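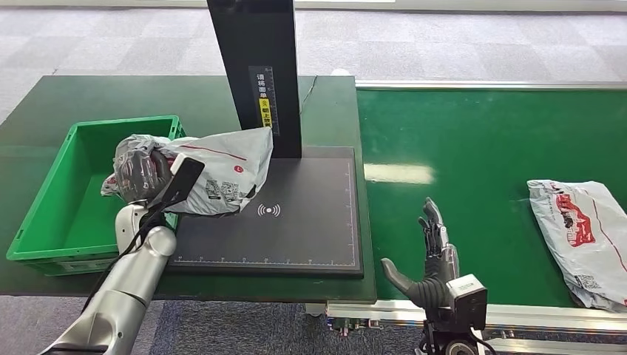
読み取り台とベルトコンベヤーの間で袋物を扱う双腕ロボット

物流・倉庫の相談室 > 出荷作業 > 自動化・ロボット

袋物の荷物の読み取り作業は、もうロボットに任せられますか

投稿者:Hudano出荷係

衣類と雑貨の通販の出荷を請け負っている小さな倉庫で働いています。扱うのはほとんどがポリ袋の荷物で、箱はあまり出ません。普段は1日400個、6月のセール時期は2,000個まで増えます。

相談したいのは送り状の読み取り工程です。袋を1つ取り、送り状の面を出して読み取り台に置き、読めたら次へ回す。それだけの作業ですが、セールの時期は夕方まで人が張り付きになります。腕が2本のロボットがこういう作業をしている写真を社内で回覧したところ、上司が「うちもこれでいいのでは」と言い出しました。

私が気になっているのは次の点です。

・袋がしわになっていたり、折れ重なっていたりしても扱えるのか
・送り状が裏になっていたとき、ひっくり返せるのか
・人と比べて速さはどのくらいか
・うちのような規模で入れる意味があるのか

箱なら吸盤で持ち上げる機械を見学したことがあります。袋については見たことがなく、判断がつきません。導入した方、検討してやめた方、どちらの話でも聞きたいです。予算はまだ決まっていません。

投稿者:Virketia

検討して、いったん見送った側です。

うちでは業者に自社の荷物を持ち込み、試験をしてもらいました。持っていったのは648個で、薄い袋、厚手の袋、中身が片側に寄った袋を混ぜました。結論から書くと、つかんで台に載せるところまでは思ったよりできます。手間取ったのはその後、送り状が読める状態になっているかどうかでした。

袋は箱と違って面が決まりません。端をつかめば反対側が垂れるし、台に下ろしたときに折れます。送り状の上にしわが1本走っただけで、コードが読めないことがあります。人間は手のひらで伸ばしたり、台の上で少しずらしたりして、無意識に直しています。機械はその直す動作を別の手順として持っていないといけません。
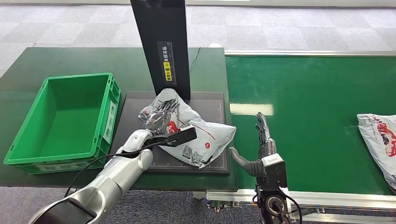
この記事は約5分で読めます

2枚目の写真で見てほしいのは、台の上の袋です。くしゃっと折れ重なっていて、左の手が袋の左上のあたりを押さえています。QRコードは見えていますが、この1枚で読み取りが通ったかどうかまではわかりません。デモを見るときは、こういう袋を続けて何個も流してもらってください。平らな袋が1個うまくいっても参考になりません。

裏返しについては、試験では対応していました。ただ1回で決まらず、つかみ直しが入ると時間がかかります。うちの試験では1個に25秒かかったものがあり、慣れた人なら何個も終わっている時間です。速さだけを比べると人の勝ちでした。

それから読み取り台の向きです。写真の台は後ろの柱に「请将面单」「朝上放置」という表示があって、送り状を上に向けて置く方式のようです。下から読む方式の台もあるので、今お使いの設備がどちらかで、必要な動作が変わります。うちは下から読む台だったため、送り状を下にする動作を作ってもらう話になり、そこで見積もりが上がりました。

見送った理由は、速さより例外の扱いです。読めなかった袋を脇によけて人を呼ぶ、その人が戻すまで待つ、という部分が決まっておらず、結局そばに1人必要でした。夜間に無人で少しずつ進めたい倉庫なら、遅くても意味はあると思います。日中の繁忙時間だけ楽にしたいなら、今のところ私は勧めません。

投稿者:Reddy

家の洗濯物も畳めないのに仕事は無理だと思います。テレビで見たロボットはタオル1枚にものすごく時間をかけていました。人を雇ったほうが早いです。

投稿者:Inelsideの保全

設備の保全をしています。上の方の意見と重なりますが、ロボット以前に見直せるところがあるので書きます。

袋物で読み取りが遅い現場は、送り状の貼り位置がばらばらなことが多いです。梱包の段階で袋の中央に貼ると決めるだけで、人の作業も速くなります。将来機械を入れる場合も、貼り位置がそろっていないと調整が長引きます。これは今日からできます。

次に、読み取り台を固定式の上方スキャナーに替えて、人は置くだけにする方法があります。手持ちのスキャナーを持ち替える動作がなくなります。Hudano出荷係さんの現場がまだ手持ちなら、先にこちらを試したほうがいいです。私の担当している現場では、これで夕方の残業がなくなり、ロボットの話はそのまま止まりました。

それでも検討するなら、業者には次のことを確認してください。

・つかみ損ねたときに自分でやり直すか、止まるか
・止まったとき、現場の人間だけで復帰できるか
・手首まわりのケーブルの交換間隔と、交換にかかる時間
・指先の部品の値段と在庫

最後の2つは見積書に出てこないことがあります。腕に沿って外を這わせたケーブルは、動かすうちに擦れます。1枚目の写真でも黒いケーブルが腕に沿って出ていますが、ああいう箇所は日常点検の対象に入れておくべきです。人の手に似た形の指は関節が多く、点検箇所も増えます。袋をつかむだけなら、もっと単純な2本指で済むかもしれません。

床面積も測っておいてください。腕が動く範囲に人が入れない決まりになると、今の通路が使えなくなることがあります。

投稿者:Hudano出荷係(補足)

ありがとうございます。うちは手持ちのスキャナーです。台も上から読む方式ではありません。貼り位置は担当者ごとに違っていて、私自身も端のほうに貼っていました。

まず貼り位置をそろえて、固定式のスキャナーの見積もりを取ります。ロボットのほうは、折れた袋を混ぜた持ち込み試験ができるかどうかだけ業者に聞いてみます。持ち込みの個数は何個くらいから受けてもらえるものでしょうか。

投稿者:Virketia

うちの業者は個数の下限はありませんでした。ただ、試験後の荷物は袋が傷むことがあるので、出荷予定のないもので用意してください。中身は古着で代用しました。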